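Pre-run checklist for simulated rooms, with comments

Thursday, October 22, 2026
By Samuele Carbone 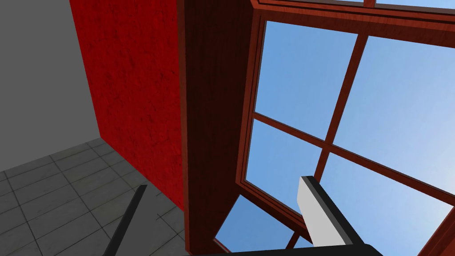

Wrist view in simulation, beside the window and the red wall panel.

Pascal Rolland asked me to write up the checklist we use at Floltden before a simulated arm is allowed to move, and as I can never leave a list alone I have added my comments under each item. Please do borrow whatever is useful, and forgive the rambling.

1. Room loads with all surfaces in place. [ ]
Look at the walls, floor and joinery from the wrist view as well as the overview. Red plaster, grey tiles and wood grain should all be there before you go on. A missing texture is easy to miss from far off, and I have missed plenty.

2. Both fingers can be told apart in the wrist view. [ ]
One black and one white suits us very well, and I would be sorry to go back. Write down which is left and which is right at the top of the log, please, even if you are quite sure you will remember.

3. Glass is solid to the collision checker. [ ]
My favourite item, if one may have such a thing! A pane that shows clear sky can be treated as open air by the planner. Open the collision layer and check every pane, the small ones too, and then the bars between them.

4. Keep-out distance set. [ ]
We use 90 mm from any wall, window or frame, measured from the fingertip and never from the wrist. The Bellini room has deeper mouldings than the others, so measure from the part that sticks out furthest.

5. Speed limit on for the first run. [ ]
The limit is 252 mm per second until somebody has watched one full run from start to finish. I know it feels slow. Make a cup of tea and watch it anyway.

6. Stop command tested. [ ]
Press it once with the arm still and once with it moving. People do ask me why we bother when there is no real arm to hurt – well, the same habits go with us to the real cell at Dedham, and I would like them to be good ones.

7. Log named and saved. [ ]
Room, run number, your initials. We went back through 782 old logs in March and 47 had no initials at all, which made for a long afternoon and rather a lot of guessing.

8. Second person has signed. [ ]
It needn't be anybody senior, only somebody who did not set up the run. If you are on your own, leave the box blank and ring Pascal, who is very good about picking up.

Any box left blank means the run waits. Comments and corrections can come to me – I do read them all, though sometimes it takes me until the following week.

Related items
Naming your logs: a short guide
Keep-out distances for the Arnora arm
Moving from simulation to the Dedham cell
Who may sign as second person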